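Two Grippers, One Panel: A Comparison of End Effectors for Carrying Molded Parts
Senior Project Report, Mechatronics Option
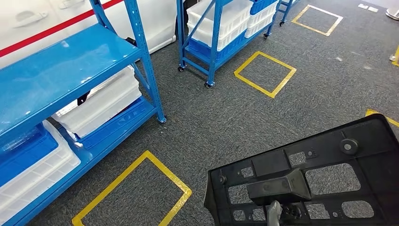

1. Background

Our project was supposed to be about path planning. The proposal we turned in used the phrase "path planning" eleven times and the word "gripper" once, in the parts list. By the middle of the term the ratio had reversed, and our advisor suggested we change the title before someone on the grading panel noticed.

The task came from Jondholm, a small supplier that molds plastic panels and spends a lot of effort moving them between shelves, carts and work cells. Their question was simple enough to fit in an email: which of the two grippers they had on loan should they keep? One was the Ondo, a two-finger parallel gripper with metal fingers. The other was the Guillot, a vacuum tool with four cups on a cross-shaped mount. Both fit the same wrist flange, which we took as a good sign. It was the last thing they agreed on.

2. The part

The test part was a black molded panel with a raised border, rounded corners and a great many holes. It is a well-designed part for whatever it ends up inside. For a robot it is mostly an argument. The flat areas that look good for a suction cup are interrupted by cutouts, and the raised features that look good for fingers, even the bracket in the middle, are not quite at the center of mass, so the panel wants to rotate as soon as it leaves the shelf.

We weighed it, found the center of mass by hanging it from a string at two points, and marked the center with a dot of paint pen. The paint pen rubbed off. We did it again with a scratch awl, with permission.

3. Setup

The work area was carpeted, which ruled out our first plan of using suction feet for the calibration target. Stations were marked on the floor with yellow tape, and the robot was expected to take a panel at one station, turn, travel, and present it at the next without changing its grip. Shelving and rolling carts stood nearby because that is how the panels are stored at Jondholm, and a test in an open field would have told them nothing.

The arm was run through a Liston controller. The Liston logs gripper state, wrist force and joint position into one file, with one timestamp, and we would like to thank whoever made that decision. It also beeps at every state change. After the first afternoon we found the setting that turns this off, on page 511 of the manual, under "Accessibility."

Each run was scored on three questions:

Did the gripper pick up the panel on the first try?
Did the panel move in the grip during travel?
Was the panel released where it was supposed to be?

We did 200 runs with each gripper. The plan had called for 2,000. The plan was written in August, when we had no other classes.

4. Results: Guillot vacuum tool

The Guillot was quick and gentle, and it left no marks on the surface. When all four cups landed on solid plastic it held the panel so firmly that one of us had to be told to stop pulling on it.

The trouble was in the word "when." There is one placement on this panel where all four cups seal, and it has a tolerance of a few millimeters before a cup slides over the lip of a cutout and starts vacuuming the room. The tool can hold the panel on three cups. It can hold it on two for long enough to be carried over something expensive. First-try pickups were good whenever the panel had been placed by hand against a stop, and poor whenever it came off a shelf at whatever angle it had been left.

We tried smaller cups, which fit between the holes better and held less. We also tried taping over two of the cutouts to see if it helped. It helped a great deal, and Jondholm explained politely that the cutouts were there for a reason.

5. Results: Ondo parallel gripper

We expected the Ondo to lose. It grips a large panel at one place with two fingers, the way a person holds a pizza box when they are also holding keys. In the first set of runs it behaved as expected: the panel drooped, then swung, and on fast turns it came around a beat after the arm did.

Two changes fixed most of this. The first was moving the grasp closer to the scratched dot. The second was reducing the angular speed of the wrist by 20 percent whenever the gripper was closed. This cost a little time on each run and got rid of nearly all the swinging. After that the Ondo was the steadier tool by a clear margin, mainly because it did not care how many holes the panel had. A cutout was sometimes even useful, as a finger could go through it.

Release was its weak point. The fingers open evenly, the panel does not let go evenly, and one side tends to leave first. We added a short pause and a small downward move before opening. This looks fussy and works.

6. Camera notes

We used the robot's forward view for checking station position. It did this well with empty hands. With a panel held up in front, the panel covered a good part of the floor, including tape that we had put there for the camera to find. We had modeled the gripper, the arm, the carts and the shelves in the simulator. We had not modeled the robot's own cargo getting in its way.

The fix was to look at the station before lifting, store the position, and trust it during the carry. A lower carrying pose would also help, though it brings the panel's bottom edge closer to the carts, and we did not have enough spare panels to be brave about it.

The dark panel against the gray carpet also gave our edge detector a hard time. Yellow tape was never a problem. If the part had been yellow this section would be shorter.

7. Recommendation

For this panel, we recommend the Ondo with the reduced wrist speed and the press-then-open release. For flat parts without cutouts we would choose the Guillot, and we told Jondholm so. They replied that they do not make any flat parts without cutouts.

8. What we would change

Start logging before the first run, not after the first interesting failure.

Pick the grasp point from the part drawing. We found ours by trial, then opened the drawing and saw a feature in nearly the same place, labeled as a lifting point.

Test on more than one part. Everything above applies to a single panel, and we can't say how much of it carries over to a thinner one or one with a softer surface.

The path planner, for the record, is finished. It moves the arm from one station to another and is described in Appendix B.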